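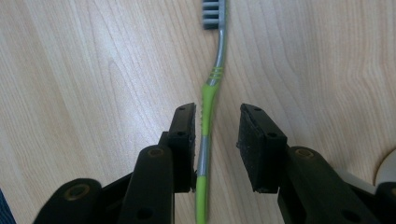
3/4/25
Bundmont bench, handle adhesion and bristle wear

The second set of sample brushes was unpacked and logged this morning. All samples are of the two-material construction: a rigid gray core with a lime-green soft layer molded over it, and a group of raised ridges where the neck meets the handle. Bristle tufts are in rows. Samples were assigned numbers in the order of unpacking and entered on the Prutel sheet.

Purpose of the present work is to establish whether the green layer remains bonded to the core after repeated wetting and flexing, and whether the bristles retain their shape over the same period. The first set, examined in October, was withdrawn after the water bath was found to have been running above its set temperature. Results from that set should not be quoted.

Procedure as agreed with Bimport: each brush is weighed dry, soaked overnight in tap water, blotted, and weighed again. It is then clamped at the end of the handle and flexed at the neck for 1000 cycles. The boundary between green and gray is inspected under the hand lens after each run, with particular attention to the ridges, where the soft material is thinnest between bands.

Sample 4 completed its first run without visible change. Sample 5 was stopped at 296 cycles when the clamp worked loose; the brush itself was undamaged and has been returned to the start of the queue. Sample 6 reached 1163 cycles owing to an error in setting the counter. It will be kept in the set, but its figure is to be marked on the sheet and left out of the averages.

A small lift in the green layer was noted on sample 6, on the underside, at the ridge nearest the neck. It closes when pressed with a fingernail and opens again when released. It is not clear whether the lift was present before flexing — the dry inspection notes for this sample cover the handle only. From sample 7 onward the ridges are to be inspected dry and the finding written down before soaking.

Bristle splay was measured with the Jõgi gauge at the widest row. Readings on the outer tufts were difficult to repeat, and two colleagues obtained different values on the same brush. The gauge should be seated against the back of the head, with no pressure on the tufts. Until this has been tried on all samples, splay values are provisional.

Outstanding: replace the rubber facing on the clamp; change the bath water; confirm with Bimport whether the mint paste slurry is to be used in the next round or plain water only. Samples 7 and 8 are in the bath and are to be removed and blotted first thing tomorrow.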